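The Quiet Car

My wife says I took the night job at the Prirnley lost property office because I like being asked for things and saying no. She is half right. I also like the heater, which was installed by someone with a grudge against winter and can't be turned below eighty.

The office sits under the north stairs of Prirnley station, between the key cutter and a door marked NOT THIS DOOR. From ten at night until six in the morning I am the sole custodian of whatever the eastbound passengers have left behind, which is mostly umbrellas. The rule is that an umbrella stays with us for ninety days and then goes to auction in lots of a dozen. I have been to the auction. The same man buys all of them every time, and I believe he leaves them on trains.

The trouble began on a Saturday in January with a woman in a green coat who came down the stairs at two in the morning and said she had lost her temper.

I told her we all had bad nights.

"No," she said. "I had it when I got on at Darnarer, and I didn't have it when I got off. I'd like it back, please. It was my mother's."

I gave her the form. There is a form for everything and it's always the same form. Under Description of Article she wrote: short, hot, goes off without warning. Under Value she wrote 400, crossed it out, and wrote 300, the way people do when they remember that somebody might check.

I went to the back and looked, since looking is the job. Shelf one, umbrellas. Shelf two, umbrellas with opinions (the big golf ones). Shelf three, single gloves, a trombone, a wedding cake topper with the groom snapped off at the shins. And at the end, next to the heater, a shoebox with a tag in the day clerk's handwriting that said FOUND, QUIET CAR, DO NOT SHAKE.

The day clerk had not mentioned it. We communicate by sticky note, and his last one had said only that I was to stop eating his crackers.

I carried the box out level, as if it were soup. She lifted the lid an inch, and something inside said a word I hadn't heard since the Navy.

"That's it," she said, and her whole face went soft. "Oh, that's it."

She signed. I stamped. She got as far as the third stair, turned around, and told me that my heater was a disgrace, that the form was insulting, and that a person could die of old age waiting for a man to walk to a shelf and back. Then she thanked me and went up to find a cab. I could hear her finding it for quite a while.

Word gets around. By the end of the next week I had a line.

A man had lost his nerve somewhere past Gil, the little halt where the train stops for the milk and nobody else. We had that. It was in an eyeglass case, and it was smaller than he remembered. A student had lost her train of thought, and I let her tell me the joke about it herself because she had clearly been saving it up. An elderly couple had lost track of time and wanted to know if we had any. I said we had until six.

Not everybody was a pleasure. A salesman from the Foltik mattress people came in to claim a sense of humor, gray, medium, and when I brought out the only one we had, he looked in the bag and said it wasn't his. I thought it was very much his. I'd seen him leave it on the seat. But the rule is that you can't force a man to take his property, so it went back on the shelf with the gloves, where it laughed at the trombone all night.
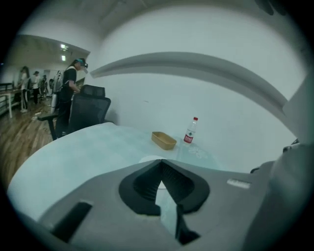 The regional office noticed in March. They notice most things eventually, like starlight. A memo came down asking why claims at Prirnley were up while umbrella returns were flat, and would I account for item number 209, entered in the ledger as "perspective, one, slightly used." I wrote back that item 209 had been collected by a gentleman who'd lost it in an argument over a window seat. They wrote back asking for the gentleman's receipt. I wrote back that he had decided it wasn't worth keeping.

They sent an inspector. He had a clipboard, a cold, and the look of a man who has been told to find something and would prefer to find it before lunch, though it was three in the morning. He went down the shelves with a pencil, tapping.

"What's this?"

"Somebody's patience."

"There's hardly any left."

"That's how it came in."

He tapped along a bit farther. "And this?"

It was a hatbox, round, no tag, from before my time. I had never opened it. I'm not a curious man, which was item four on the list of reasons my first supervisor gave for hiring me, and also, as it happens, item four on my wife's.

The inspector opened it. He stood there with the lid in one hand, and I watched his ears go pink.

"I left this on the 7 o'clock," he said. "I was nineteen. I was going to be an oboe player."

I asked if he wanted the form.

He said he wasn't sure. He said he had a mortgage now, and a good pension, and a dog that didn't care for wind instruments. He put the lid back on. He took it off. I made tea, mostly to have something to do with my back turned, and when I came around again he was writing very slowly under Description of Article, and he had run out of room and was going up the margin.

He took it with him. He carried it the way the woman had carried her shoebox, and on the stairs he stopped, and I braced myself, but he only wanted to know if we were all right for umbrellas.

The report, when it came, said the Prirnley office was in good order but too warm.

I had assumed that would be the end of it. Then last week I was tidying shelf three, and behind the cake topper I found an envelope with my own name on it, in the day clerk's handwriting. FOUND, it said, STAFF ROOM. It was light, and when I held it up to my ear it hummed a bit, like a fridge in the next apartment.

I haven't opened it. I've asked my wife what she thinks I might have lost, and she put down her fork and said did I want that alphabetically. So for now it's in the ledger with everything else, ninety days from Saturday. I've put it well away from the heater. Some nights, around four, when the stairs are empty and the eastbound has gone through, I get down the form and have a go at the first line.

And I've replaced his crackers.

Last updated in May

212 shares | 5 comments

moth_and_kettle
"They notice most things eventually, like starlight." Stealing that for my landlord.

Second Platform
I read this waiting for a delayed train and have now checked under my seat twice. One glove.

brasspolish
The salesman's bag laughing at the trombone got me. But surely the trombone is the saddest thing on that shelf? Who gets off a train without their trombone?

Second Platform
@brasspolish someone whose neighbors chipped in

oldtimetable
Liked it a lot. Small quibble, ninety days from Saturday isn't a Saturday, so who's on shift when it comes up? I worked nights for years and you do think about these things.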